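Vorum Surface Pack 3 review: good rust, average everything else

Vorum has been selling texture packs for hobby 3D artists for a while, and Surface Pack 3 is the biggest one so far. It has 200 materials in one download, sorted into folders by type: stone, fabric, painted metal, bare metal, ground, and a mixed folder called Odds. I have used it since June on two small projects, a ferry terminal and a set of interiors for a friend's game called Sketadton.

Installation is simple. You unzip the pack, point your material browser at the top folder, and wait for the thumbnails to build. On my machine that took 15 minutes the first time. After that it opens right away. The file names are clear and the same order is used throughout, so searching for "paint green" gives you what you expect.

The painted metal folder is the reason to buy this. Each paint comes in 4 levels of wear, and you can blend between them with a mask. The rust breaks up well at medium distance. It does not look stamped on, even across a long wall. I put one on the side of the ferry terminal and left it alone, and I can't say that for the last pack I bought.

Scale is where you need to pay attention. The default tiling is set for large objects such as doors, tanks and hulls. On furniture the patches come out too big, and you will want to turn the tiling up before you judge the color. The setting is the second slider down in the material panel. Strong colors also come out brighter than their thumbnails under flat lighting, so check them with your own lights.
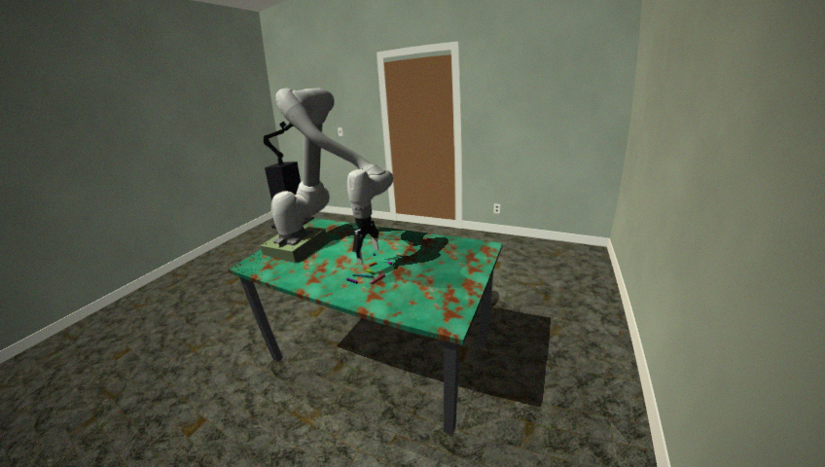
Bright green with rust-orange blotches on a tabletop.

Fabric is weaker. The wool and canvas are fine from a distance, but the weave goes soft up close. Stone is decent, with a good wet slate and too many kinds of beige. I found three ground materials with a visible seam. I wrote to Vorum about it and got a reply from Lama Hattar in support the next morning. Two have been fixed in an update. The gravel still shows a line.

I also own the Prakcombe metals set, which is smaller and costs less. Prakcombe has better bare steel. Vorum has better paint and a much wider range. If you only need clean metal, get Prakcombe.

The license covers commercial work and one user. Studios need to buy seats, and the seat price is only given by email.

Rating: 4 out of 5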